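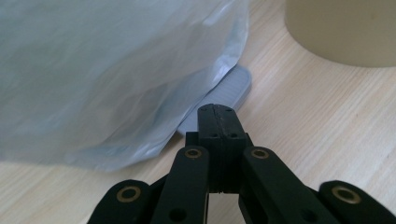

Plastic bag and grey ribbed item on a wooden tabletop.

Reusing plastic bags as dust covers and storage – frequently asked questions

Maintained by the Pemitell household storage desk. Last revised 2022-12-10.

Which bags are suitable for covering items on a table or shelf?
Thin, translucent film bags are suitable for most light household items. They drape easily, weigh very little and let you see that something is underneath, although not always what it is. Label the bag if that matters. Stiff carrier bags tend to stand away from the item and let dust in at the sides.

What size should I use?
Measure the item over its highest point, from table to table, and add 100 mm. The spare length lets the edge of the bag lie on the surface. If the edge hangs short, dust collects along the gap.

Should the bag be sealed?
Not for short-term covering. An open bag laid over the item allows air to move. For storage of more than a few weeks, fold the open end under once and leave it untaped. Tape leaves residue on most plastics and is difficult to remove from ribbed surfaces.

Can I cover something that is still damp?
No. Dry it fully first. Film holds moisture against the surface, and on wood this may leave a pale bloom in the finish. Trays and lids with raised rims should be stood on edge to drain before they are covered.

How do I clean a tray or lid with fine ridges?
Brush along the ridges, never across them. A soft washing-up brush and warm water with a little detergent is enough in most cases. Rinse in the same direction. Cotton wool and paper towel shed fibres into the grooves and are best avoided.

Will plastic film mark a wooden tabletop?
Clean, dry film left for a day or two should not. Printed bags are a different case: ink can transfer, particularly in a warm room. Covadonga Calvo at our Arneda branch left printed and unprinted bags on an oiled board from May onwards and found ink marks under the printed ones only. Turn printed bags inside out, or do not use them on wood.

Does daylight matter?
Yes. Film kept near a window becomes brittle and eventually breaks into flakes, which are tiresome to remove from grooves. Replace a bag when it crackles more than it did when new, or when it splits along a fold.

How should items be packed for a house move?
Put flat items in first, with the heaviest at the bottom. Place a sheet of paper between any two plastic surfaces that touch. Bags protect against dust and light scuffs – they provide no cushioning. Fragile items need wrapping as well.

How much can a thin bag carry?
Our standard clear bag, stock number 344, is rated for 3000 g when lifted by the gathered top. Rectangular items load the corners unevenly, so support them from beneath.

I have an older bag marked 582. Is it the same?
It is the same width but shorter, and was sold under the Delaunay name. It remains suitable for trays and shallow boxes.

Are the bags safe around children and pets?
No film bag should be left where small children or animals can reach it. Knot unused bags before storing them, and keep them in a closed drawer.

How do I dispose of worn bags?
Check whether your local collection accepts film. Many do not take it with rigid plastics. Remove labels and shake out any dust first.

My question is not listed.
Write to Elli Aaltonen at the Flarnport office, giving the stock number and the dimensions of the item. Questions about wood finishes are passed to Wafula Muriithi and may take longer to answer.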